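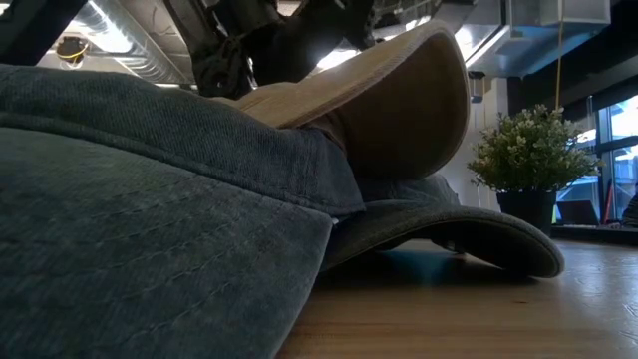
Can a machine do your chores yet? Short answer, some of them. Notes from the November batch, typed up quick before I loose them. Issa Darwish

Hats first. Machines are poor at stacks. Brims catch on each other, crowns fold in, pull one and two come along. If you want any help from an arm, spread them out flat the night before. One deep. Same goes for gloves.

Washing caps: still by hand. Cool water, drop of dish soap, old toothbrush on the sweatband. Dry over a bowl so the crown keeps its shape. No dryer, ever.

Floors: yes. Vacuum bots are fine, pick up cords and socks first.

Folding: slow. 16 minutes for 3 shirts at Tineke's shop and she refolded one. I do 40 in that time, ok maybe not neatly.
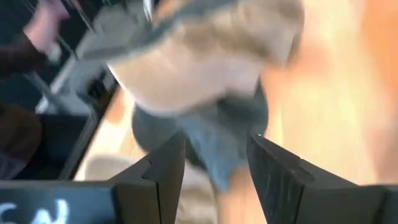

Soft stuff is where I'd look next. Toys, rolled socks, dust cloths, anything that squashes and doesn't mind a bad grip. Two stiff fingers closing from the sides, with the soft thing hanging down in the V between them, and keep your own hand up and out of the way. Start with one item, big and light. Wide bin, no lid. Slow speed till you trust it.

Dishes: no. Not mine anyway.

Shop floor: sorting boxes yes, untangling straps no. Tineke says same.

Next up, windows. If I get to them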